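Flatwounds on a short scale bass – worth it?

lowend_larry
Mon 4 July
I picked up a used Rovmont short scale in February and the roundwounds on it are pretty tired. I mostly play old blues and a bit of country with a three-piece. Thinking of going to flats, but a set of Fekar mediums is $110 at my local shop. Anyone using them on a 30 inch scale?

thumbposition
Posts: 2077
Yes, for years. The E is a bit dull, but the rest sit nicely under a guitar. Check the silk doesn't run over the nut, as some long scale sets won't fit.

Marrickville Mud
Posts: 242
I'd disagree on the mediums. The tension pulled my neck forward and I had to give the truss rod half a turn. Go for lights, or try tapewounds first. The Tsoukalas ones are cheaper and the colour looks good on a sunburst.

thumbposition
Half a turn is a normal setup when you change gauge. I wouldn't rule out a set over that. Tapewounds have a different feel altogether – closer to an upright, and quieter through a small amp.

lowend_larry
Amp is a Veltedach 1x12, so not huge. Might try the lights then. I'll measure from the ball end to the nut tonight before I order anything.

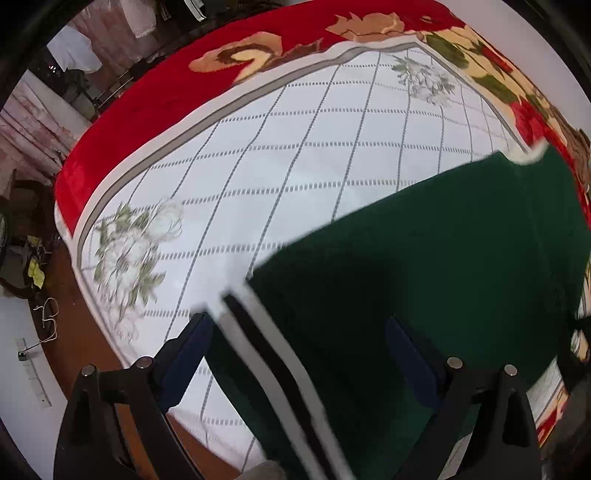 Marrickville Mud
Measure to the tuning post as well, the E especially. If the full-thickness part wraps round the post it can snap.

gutstringgus
Posts: 1283
Or leave the rounds on and roll the tone off. I did that for a whole blues set and the drummer thought I'd changed strings.

thumbposition
Not the same thing, Gus. The decay is different.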